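4 min read

The Basket on the Counter

My grandmother kept her bread in a basket, and for most of my childhood I assumed everybody's grandmother did. It was only when I moved into an apartment of my own, with a plastic bread box that sweated all through July, that I began to wonder what she had known and I hadn't.

That question took me last year to Totora, a small workshop two hours from the coast where Daiane Aguiar has been teaching people to coil baskets for 35 years. She starts every newcomer on the same thing, a plain oval, and she will cheerfully make you undo it (I undid mine twice, and I was considered a quick student!).

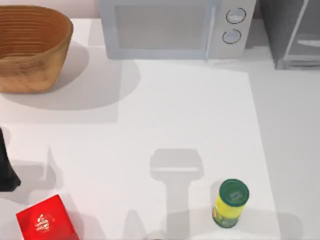 Coiling is one of the oldest ways of making a container, and one of the slowest. You begin with a short, stubborn little core, bend it back on itself, bind it down, and then go around and around until the thing has walls. The rows stay visible when you're finished, so that an oval basket in a honey-brown color, set in the corner of a white counter, shows its ridges all the way up to the rim, one coil sitting on top of another. Aguiar reads those ridges the way a baker reads a crust. Run a thumb along them, she told me, and you can feel where the maker got tired, or got to talking, or went off to see about lunch.

Her own baskets go to a shop called Rarden, which sold 339 of them last year, mostly to people who wanted somewhere to put bread or onions. A good many come back to her for mending, some 31 in a busy season, and she is always pleased to see them. The worn ones interest her more than the new ones do. She keeps a chipped bowl of spare binding by the door for that very purpose, and she'll talk to you the whole time she works, about her knees and her sister's tomatoes and the price of gas.

My oval lives by the stove now. It leans a little to the left, and there's usually half a loaf in it.

Contact us | © 2021 Deltico Magazine | Back to top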